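Unit 4: Reading a Baseball Scorebook

Notes for the Monday section. Bring a pencil and the blank scoresheets from Unit 3. Pens are not accepted for the graded sheet.

## 4.1 Position numbers

Every fielder has a fixed number. The number belongs to the position and does not change when a player moves or is replaced.

| No. | Position | No. | Position |
|---|---|---|---|
| 1 | Pitcher | 6 | Shortstop |
| 2 | Catcher | 7 | Left field |
| 3 | First base | 8 | Center field |
| 4 | Second base | 9 | Right field |
| 5 | Third base | | |

Shortstop is 6, although the player stands between second and third. Students who number the infield from right to left in one pass will get 5 and 6 reversed, and every ground ball on the left side will then be wrong.

## 4.2 Recording outs

Write the fielders in the order they handled the ball, joined by a hyphen. A ground ball to shortstop, thrown to first, is 6-3. A first baseman who fields the ball and steps on the bag is 3U. Fly balls take F and one number (F8); line drives take L. A swinging strikeout is K. A called third strike is a backward K.

Circle the out number in the corner of the box. Do this before the next pitch.

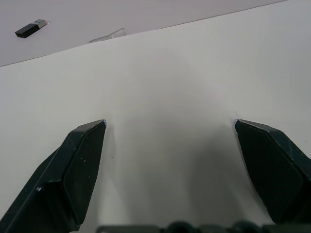 *Two dark gripper fingers, open, with a white sheet around them.*

## 4.3 Earned and unearned runs

An earned run is charged to the pitcher. To decide, reconstruct the inning without errors and passed balls, giving the pitcher the benefit of the doubt on where runners would have stopped. Runs that would not have scored in the reconstructed inning are unearned.

Worked case, from the Gratetau at Vodgate game, third inning:

1. First batter reaches on an error by the shortstop (E6).
2. Second batter strikes out (K).
3. Third batter flies out to center (F8).
4. Fourth batter hits a home run.
5. Fifth batter grounds out (4-3).

Two runs scored. Had the error been an out, the strikeout would have been the second out and the fly ball the third, so the inning would have ended before the home run. Both runs are unearned. The home run still counts as a hit allowed and as a home run allowed.

A common mistake is to mark only the first run unearned, on the grounds that the batter who hit the home run did not reach on an error. The test applies to the inning, and then to each run.

## 4.4 Rate statistics

Batting average is hits divided by at-bats. Walks, hit batters, sacrifices, and catcher's interference are not at-bats.

The Cosgate first baseman finished the season with 200 plate appearances. Of these, 175 were official at-bats. With 28 hits, the average is 28/175, or .160. Dividing by plate appearances gives .140, which is a different quantity and is not to be reported as an average.

Report to three places, without the leading zero.
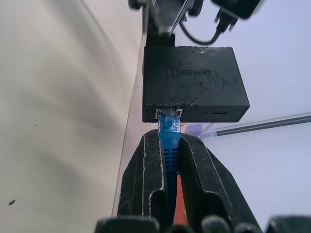 Earned run average is earned runs times nine, divided by innings pitched. Convert partial innings first: the scorebook entry 6.2 means six and two-thirds. Entering 6.2 in a calculator as a decimal gives a result that is too high.

## 4.5 Proving the box score

A box score is in proof when, for each team, the following two totals agree:

- at-bats + walks + hit batters + sacrifices + times awarded first on interference or obstruction
- runs + runners left on base + opponent's putouts

If they disagree, check the runners left on base first. Most student errors are there, usually in an inning that ended on a force play. The batter on such a play is left on base if another runner made the third out.

## Exercises

1. Score the Ghasemi half-inning on the back of this handout, using the abbreviations in 4.2.
2. State which runs in that half-inning are earned, and write out the reconstruction.
3. Convert 5.1 and 7.2 innings to fractions.
4. Prove the Vodgate box score. Show both totals.

Reading for Unit 5: substitutions, double switches, and pinch runners.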